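August
By Gianni Lo Presti

Testa has spent two years trying to get a robot arm to clear a kitchen table, and she still grins when it manages it. "I've seen it put a cup in a tray hundreds of times," she says, "and I still want to ring my mum!"

Her team at Rorov, in Bostbridge, has logged 2,849 tries at simple tidying jobs, and 2,657 went the way they hoped. I asked whether that meant she'd have one at home.

"Not yet. It's slow, and I've got children. But ask me what it could do when we started. It couldn't find the table!" 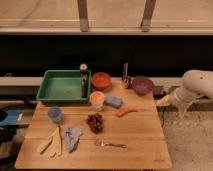
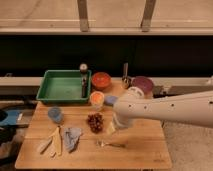
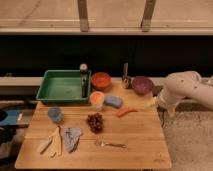 Cloth is the thing she talks about most. A bowl is always a bowl, she says, but a cloth has a new shape each time it's dropped, and the arm has to work out afresh where to take hold. Forks and spoons are awkward too, being so thin and flat.

"People think washing up is the dull bit of life and so it must be easy," she says. "It's wonderfully hard. Your hands are doing sums all day long."

Shops may get there first, she reckons, with shelves that stay put and goods that come in the same box every morning. A trial at Trernden begins next, stacking 85 kinds of tin and packet.

Comments

marrowfat: Can it do a duvet cover? I'd remortgage.

Jill P: Lovely piece. My dad packed shelves for years and would've argued with her about the boxes.

tobyk: How slow is slow though?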